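印刷する | メールで送る

お菓子・小物の一時置き、深めの金属箱は本当に使いやすいのか

投稿:nezumi_dana
投稿日:2020年12月9日

引き出し整理の記事を読むと、最近やたらと「とりあえず箱」をすすめてきます。帰ってきたらポケットの中身も、もらった菓子も、開けていない小袋も、全部ひとつの箱に放り込む。週末に仕分ける。それで部屋が片づく、という話です。

正直なところ疑っています。うちでは11月に始めて、もう底が見えません。箱が散らかりを引き受けてくれるというより、散らかりが見えない深さに沈んだだけの気がします。しかも記事に出てくる箱はだいたい布か籐で、値段がいい。職場の作業台には灰色の四角い箱があって、みんなが細かいものを入れています。あれで十分なのか、それとも別の問題があるのか。使っている人の意見が聞きたいです。

返信:mikan_hako
布はやめたほうがいいです。粉が出るものを入れると隅に入り込んで取れません。金属なら拭けば終わり。見た目は知りません。

返信:soko_ga_fukai
拭けば終わりと言いますけど、金属の底は傷がつくでしょう。傷の中に汚れが残ったら布と同じでは。うちの流しの横に置いていた箱は白っぽい擦り傷だらけになって、拭いたのか拭いていないのか見分けがつかなくなりました。

返信:mikan_hako
傷は傷、汚れは汚れです。触ればわかります。

返信:soko_ga_fukai
触ってわかるのは大きい汚れだけだと思いますが。

返信:Lirkine愛用中
Lirkineの仕切りつきトレーを4つ使っています。深さがないので中身が全部見えるし、重ねられるし、最初からこれにしておけばよかったです。「とりあえず箱」を卒業したい人にはおすすめ。

返信:nezumi_dana
仕切りつきは前に一度買って失敗しました。仕切りの幅に合わないものが出てくると、結局その上に斜めに載せることになって、仕切りがないのと変わらなくなるんですよね。棒状の菓子なんかは特に。

返信:Lirkine愛用中
仕切りは動かせますよ。

返信:nezumi_dana
動かすのが面倒だから箱に放り込みたい、という話をしているんです。

返信:kado_no_sumi
横から失礼。放り込み派ですが、色で見分けがつくものだけを入れる、という決まりにしたら続いています。包みの色が違えば、混ざっていても手が迷いません。困るのは透明の袋です。中身が小さい金具だったりすると、底の色と紛れます。灰色の箱に銀色のもの、というのが一番よくない組み合わせ。

返信:nezumi_dana
職場の箱がまさにそれです。緑と赤の細長いのはすぐ目に入るのに、透明の小袋は光っているわりに中身が読み取れない。

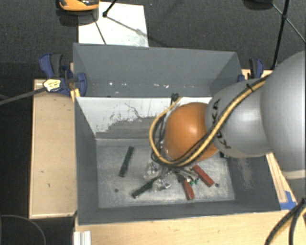

返信:hikidashi_5
色分け説にはあまり賛成できません。色で探せるのは、何色のものが入っているかを覚えているあいだだけです。家族が入れたものは色もわからないので、結局全部ひっくり返します。kado_no_sumiさんは一人暮らしではないですか。

返信:kado_no_sumi
一人暮らしです。それは認めます。

返信:hikidashi_5
でしょうね。家族で使う箱は、入れる人と探す人が別なのが厄介です。入れる側は放り込んで気分がいい。探す側はその後始末をしている。

返信:yoru_no_tana
底の穴はどうしてますか。金属の箱で底に丸い穴が開いているやつ、水切りにはいいのかもしれませんが、小物入れにすると細かいものが落ちないか気になります。

返信:mikan_hako
穴より小さいものを裸で入れなければいいだけです。ねじなら袋に入れる。

返信:yoru_no_tana
その袋が透明だと見えない、とさっき言われていたのでは。

返信:mikan_hako
じゃあ袋に字を書いてください。

返信:yoru_no_tana
字を書くくらいなら引き出しにしまいます。

返信:tetsu_no_hito
穴が気になるなら底に紙を一枚敷くといいです。白い紙にすると透明の袋も見つけやすくなる。ただし紙は動くので、箱の底よりほんの少し小さく切って、角を軽くテープで留めます。きつく留めるとはがすときに糊が残ります。

返信:soko_ga_fukai
紙を敷いたら、拭けば終わりという金属の利点がなくなりませんか。

返信:tetsu_no_hito
紙は替えれば終わりです。

返信:soko_ga_fukai
皆さん何でも「終わり」にしたがりますね。うちは替える紙を切る係がいないので、終わりません。

返信:osusume_Mondton
Mondtonの店頭で深型の箱を見てきました。縁が薄くてまっすぐなのは見た目がすっきりしていいのですが、手を何度も出し入れするとなると、縁が当たって痛そうに思えました。丸く折り返してある品もあって、そちらは値段が上がります。店の人は「慣れます」と言っていました。慣れるのを待つ気になれず、買わずに帰りました。

返信:nezumi_dana
「慣れます」は売る側の言葉としてはひどい。でも縁の話は盲点でした。うちのは布なので考えたことがなかった。

返信:Lirkine愛用中
浅いトレーなら手を突っ込まないので、縁は関係ありません。何度もすみませんが。

返信:hikidashi_5
宣伝ですか。

返信:Lirkine愛用中
違います。自分のお金で買いました。不満もあります。2つ目から重ねると上のが少しずれるし、菓子の袋が角に引っかかります。それでも箱よりましというだけです。

返信:hikidashi_5
不満を書いてくれたので信用度が上がりました。

返信:Thái好き
食べ物と食べ物でないものを一緒に入れるのは、私はどうしても抵抗があります。近所の食堂「Thái」のレジ横に飴の器があるのですが、あそこにねじや輪ゴムが混ざっていたら誰も手を出さないでしょう。家の箱だと平気になるのが不思議です。金具は油がついていることもあるし、包みが開いていないから大丈夫という理屈も、開けるときに触った指で食べるのだから弱いと思います。

返信:kado_no_sumi
それはそのとおりで、私も食べ物は別にしました。小さい箱を足しただけですが。

返信:nezumi_dana
箱を足したら「全部ひとつの箱に」という最初の売り文句が崩れますよね。記事を書いた人は、どうやって菓子と電池を同居させているんでしょう。写真では林檎が3個きれいに並んでいましたけど、そんな中身なら何に入れたって片づいて見えます。

返信:yoru_no_tana
あの手の記事は、置いてから一か月後の箱を見せてほしいです。底に傷がついて、誰のものともわからない小袋が寄り集まっているところを。

返信:tetsu_no_hito
見せてくれたとして、それを見て買う人がいるかどうか。

返信:osusume_Mondton
私はむしろそっちを見て決めたいです。傷がついてもそれなりに使えているなら安心して買えます。新品の写真では、へこみやすいのか、塗りがはげるのか、何もわかりません。

返信:soko_ga_fukai
塗りがはげる品は要注意です。Welatenの白い箱を使っていましたが、物を滑らせる側から先に地の色が出てきました。捨てるほどではないけれど、台所に置くと古びて見えます。塗っていないもののほうが、汚く見えるのも全体一緒なので気が楽かもしれません。

返信:mikan_hako
最初から金属むき出しのにしろと言っているじゃないですか。

返信:soko_ga_fukai
傷の件は取り下げていませんよ。

返信:hikidashi_5
話を戻すと、問題は箱の材質より、空にする日を決めていないことでは。うちは資源ごみの前の晩に必ずひっくり返します。そのときに行き先が決まらないものは、また戻さずに紙袋へ。紙袋がいっぱいになったら、開けて見て、たいていは捨てます。

返信:Thái好き
紙袋が2つ目の「とりあえず箱」になっているように読めます。

返信:hikidashi_5
なっています。ただ紙袋は見た目が悪いので、早く片づけたくなる。きれいな箱だと置いておけてしまうのがよくない。

返信:nezumi_dana
それは少し納得しました。布の箱は見た目がいいので、11月からずっと置きっぱなしです。今晩ひっくり返してみます。

返信:kado_no_sumi
中身の報告を待っています。

返信:nezumi_dana
返しました。半分は食べ終わった菓子の包みでした。あとは鍵(どこの鍵か不明)、小袋入りの予備のボタン、乾電池、使い方の紙。のど飴はくっついて一塊になっていました。金属でも布でもトレーでも、同じ結果だったと思います。

返信:mikan_hako
金属ならのど飴がはがしやすいです。

返信:soko_ga_fukai
傷に入りますよ。

返信:nezumi_dana
布の底には、しっかり染みがついています。これは洗えるんでしょうか。表示には手洗いの印がありますが、底に厚紙が入っているようで、抜けません。

返信:tetsu_no_hito
厚紙が縫い込んであるなら丸洗いはやめたほうがいいです。ぬるま湯で絞った布を当てて、飴をゆるめてから拭き取ってください。こすると広がります。

返信:nezumi_dana
やってみます。電池は別の引き出しに移しました。鍵はまだ箱の中です。

印刷する | メールで送る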